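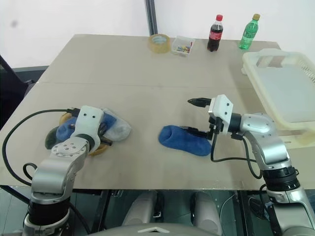 Two months into keeping a log of what I drink. Posting the notes here so I stop losing the paper.

I started in February because my dentist, Dr. Grewal, asked how many sodas I have in a week and I gave her a number I had made up on the spot. She wrote it down. That bothered me on the drive home.

The rules are simple. Anything that isn't water gets a line: what it was, the size, what time. Coffee counts. Milk on cereal doesn't.

First week, I wrote down far more than I told the dentist. Most of it was between two and four in the afternoon, at my desk, and I couldn't have told you what half of it tasted like.

Mornings are coffee, two cups, no sugar. I'm leaving that alone.

The bottle size matters more than I expected. If I open a big one I finish it, even when it's gone flat. If I open a small can I finish that and mostly don't go get another.

Urmas at work asked if I was doing a cleanse. No. I still had a root beer with lunch that day. It's in the log.

Somebody asked which app. No app. It's a pocket notebook from Jaunzems, the stationery place on the corner by the bus station. I tried an app for a few days and it wanted me to pick a brand from a list every time.

Second notebook now. The first one went through the wash in my jacket. I could still read the back half.

Caffeine: I was drinking cola at nine at night and then complaining about sleep. Moved the last one to before five. I fall asleep earlier now. I still wake up at four, so that part must be something else.

Lemon-lime is my usual pick at the movies and I'm keeping it. Twice in the log so far.

Things that didn't work for me: flavored drops, the fizzy water machine my sister lent me, setting a phone alarm to drink water. I turned the alarm off in a meeting and never turned it back on.

What did work was keeping a pitcher in the fridge at home, and parking the soda down in the basement. The stairs are steep and I'm lazy.

Money, for the people who asked. I was spending nearly 200 dollars every couple of months at the vending machine and the gas station. I hadn't added it up before. The machine at work takes cards, so I never noticed it as cash.

Piret says diet counts as soda and I should log it on the same page. I've been giving it a separate page. We haven't settled this.

Went back to Dr. Grewal yesterday with the notebook. She read a few pages and asked if I could rinse with water after the afternoon one. So that's the new column.

Next cleaning is in the summer. I'll post the log again before then if I still have this notebook.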